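그리퍼 비교 시험 갤러리

Wivex 연구개발부는 협동 작업용 그리퍼의 선정 기준을 마련하고자 Lalthorpe 실험동에서 비교 시험을 실시하였습니다. 본 갤러리에서는 시험의 개요와 현장 모습을 소개합니다.

시험 대상
Hirano 제품 2종과 Vundlow 제품 2종 등 총 4종의 그리퍼를 대상으로 하였습니다. 손에 쥐고 조작하는 방식과 로봇 암에 장착하는 방식을 구분하여 평가하였으며, 두 방식의 기록은 별도로 관리하고 있습니다.

시험 방법
그리퍼별로 100회씩 파지 동작을 반복하였습니다. 대상물은 목재 블록, 얇은 판재, 원통형 용기이며, 파지 위치의 오차와 놓침 횟수를 기록하였습니다. 카메라는 손목 장착형과 고정형을 번갈아 사용하였고, 조명 조건은 전 회차에 걸쳐 동일하게 유지하였습니다. 조작자는 40회마다 교대하여 숙련도에 따른 편차를 줄이고자 하였습니다.

중간 결과
전체 400회 가운데 보정 없이 유효 기록으로 인정된 것은 314회입니다. 나머지는 카메라 시각 동기화가 어긋난 회차가 대부분으로, 제어기 설정을 변경한 후 재시험할 예정입니다. 목재 블록에서는 제품 간 차이가 크지 않았으나, 얇은 판재에서는 손가락 끝단의 형상에 따라 놓침 횟수가 뚜렷하게 달라졌습니다.

현장 모습

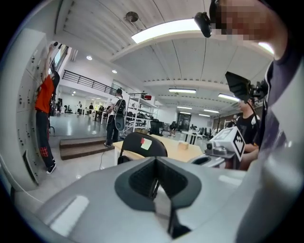
손에 쥐는 방식의 그리퍼는 설치 시간이 짧아 작업 위치를 자주 바꾸는 시험에 유리하였습니다. 반면 장시간 사용 시 조작자의 손목 부담이 보고되어, 하우징의 무게 배분을 추가 평가 항목으로 반영하였습니다. 로봇 암 장착 시험에서는 반복 정밀도가 안정적이었으나 케이블 배선에 따라 작업 반경이 제한되는 경우가 있었습니다.

재시험은 3월에 같은 실험동에서 진행하며, 제어기별 응답 지연 측정을 함께 실시합니다. 측정 자료의 열람을 원하는 부서는 연구개발부 시험평가 담당에 신청하시기 바랍니다.

Wivex 연구개발부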